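Visit to the Kilix Tank Gauging Works, Fendusholm

A delegation from the Baston Fuel Retailers Association visited the Kilix plant on September 28, 2021. Idris Bevan, plant manager, received the party and led the tour of the level probe and leak sensor lines. 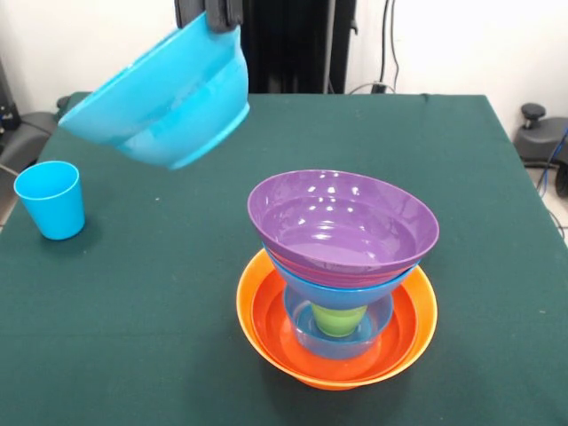

Page 21

The probe hall employs more than 700 people over three shifts. Each probe is lowered into a test column and read at fixed heights before it is released -- a step members had asked to see. The log showed 1,524 probes passed in September.
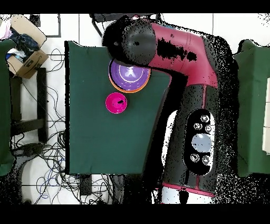 From there the party moved to the sensor line, where double-wall tank sensors are sealed and checked against fuel and water. Yu-na Son, head of field service, explained how an alarm is passed from the tank to the station office, and which faults her staff meet most often at older sites.

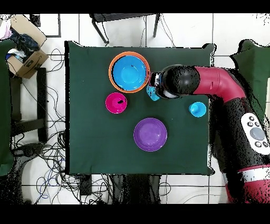
Can the probes be fitted to tanks already in the ground?
Most tanks with a free four-inch riser will take one. The station must close the tank while the work is done, and the gauge is then set to the tank chart.

Members also discussed spare parts. Kilix now keeps stock at its Penry depot, and orders placed before noon leave the same day. The association will send its written questions on overfill valves to Mr. Bevan.
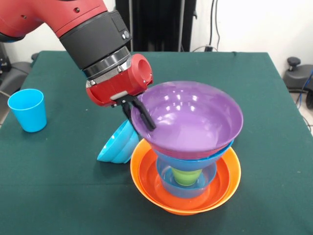
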